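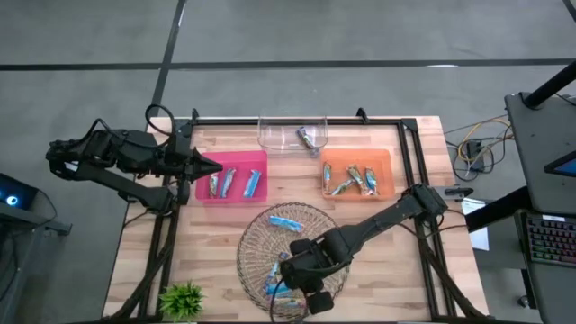 Sorting the snack drawer: bins or baskets?
Grundcombe Home & Kitchen Forum > Storage and Tidying

marrowfat_pea
Right, I have finally cracked and emptied the snack drawer. All of it! It had got to the point where you had to lean on it to get it shut and then something would catch at the back and you'd be stood there with a fish slice trying to free a cereal bar. I have been eyeing up those plain rectangular plastic bins in bright colours and I think I'm going to give every kind of snack its own one. Pink for the wrapped bars, definitely, because I want to be able to shout "they're in the pink one" from the other end of the house.

My question is what you all do with the odds and ends. I've got a woven basket I'm very fond of and I'd love to use it, but my sister-in-law reckons baskets are where snacks go to die. Thoughts please! I've got the whole lot spread over the worktable and I'm having a lovely time.

tansy_and_thyme
Oh I love a colour for each thing. We did this when the kids were small and they still say "is there anything in the yellow?" as though yellow is a food.

Team basket here by the way. I keep one on the side for whatever wants eating up first. It looks nice, it's light, you can carry it to the sofa. What more do you want from a container!

Zitonis49
Against baskets, sorry. Crumbs get into the weave and you never get them out again. I had one that I ended up taking into the garden and whacking against the fence. A plastic bin goes in the sink, hot water, done in a minute.

tansy_and_thyme
But if everything in it is wrapped, where are the crumbs coming from?

Zitonis49
You have clearly not met my husband. He opens a bar, eats half and puts the other half back.

tansy_and_thyme
Ha! Fair enough. Line it with a tea towel then. Comes out, gets shaken, goes in the wash.

marrowfat_pea
A tea towel! I've got a drawer full of those too (that's next month's job). I might try that.

dakbridge_dora
Can I put in a word for measuring first? I got carried away at the Dakbridge market and came home with 5 gorgeous bins, all the same size, and the shelf was a finger's width too shallow. The cupboard door has never closed since and I have learned to live with it. Measure the depth at the BACK as well, there's a pipe behind mine that I'd forgotten existed.

Also stand the bars up on their ends if the bin is deep enough. You can see what you've got and you can flick through them like records. I was absurdly pleased with myself when I worked that out.

marrowfat_pea
Like records, yes!! Off to find the tape measure.

old_suominen_kettle
I'm going to be the awkward one. I don't think snacks need sorting by kind at all. We tried it and it just meant that the bin with the chocolate things in was always empty and the bin with the oat things in was always full, and everybody knew exactly where they stood. Now I mix them. One bin per person, same amount in each, topped up after the big shop. When it's gone it's gone. The arguments stopped overnight and I've started finding that people will eat the oat ones if there's nothing else in there.

Zitonis49
Ooh, I don't hate that. Though doesn't somebody just raid everyone else's?

old_suominen_kettle
Of course they do, but at least you know whose door to knock on.

tansy_and_thyme
I couldn't do it. I'd forever be trying to make it fair and I'd be weighing raisins by the end of the week. By kind for me, it's so much quicker to put the shopping away.

pipkin_lane
Long-time reader, hardly ever post, but this is my favourite subject in the world. I do both! Bins by kind in the cupboard, which is the stock, and then a basket out on the worktop that gets filled in the morning with whatever is allowed that day. The cupboard stays tidy as only one person goes in it (me) and the basket can be as messy as it likes.

One more thing, take the bars out of their cardboard boxes before they go in. I put it off for years as it felt like a faff, but the amount of room you get back is astonishing. Cut out the bit with the date on and drop it in the bottom of the bin.

dakbridge_dora
Seconding the boxes. There is nothing more annoying than reaching for a box and finding it empty.

Zitonis49
I keep the boxes. They stack. I know I'm alone in this.

marrowfat_pea
You lot are brilliant. I think I'm going with pipkin_lane's way, bins for the stock and my basket for the day, with dora's records idea for the bars. Tape measure says the shelf will take three across with a little gap left over, which I'm already planning to fill with the rice cakes.

old_suominen_kettle, I did suggest one bin each to the family and there was an actual cheer, so you may yet win. Going to try by kind until the end of August and then we'll vote.

old_suominen_kettle
I'll be here. Put me down for mixed.

tansy_and_thyme
Do report back on the tea towel!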